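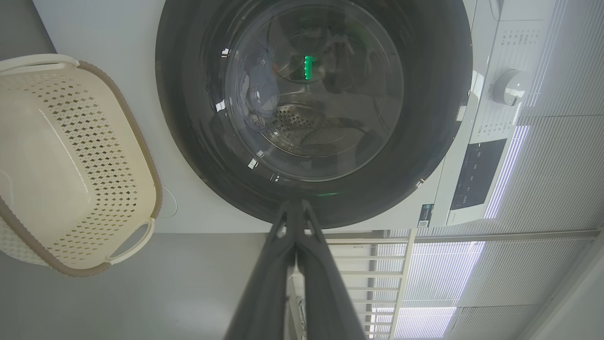
Ticket 838: Washer stops before the final spin

Opened by Gunhild Toft, Stotton flats

Hello all, sorry to be back so soon! The front loader fills and washes nicely, then sits there with 18 minutes left and won't spin. I've tried it twice with jeans and once with towels — same each time.

Reply from Hazem Morsy

Hello Gunhild, no need to be sorry at all. Please switch it off at the wall, let the water cool and clean the drain filter, then try a rinse and spin with a smaller load. If it still sticks, I'll come over on Mon 5 October with a new hose.

Status: waiting for tenant

6 comments · 45 views

Related tickets
Dryer leaves sheets damp
Hajji House: no hot water
Door seal smells musty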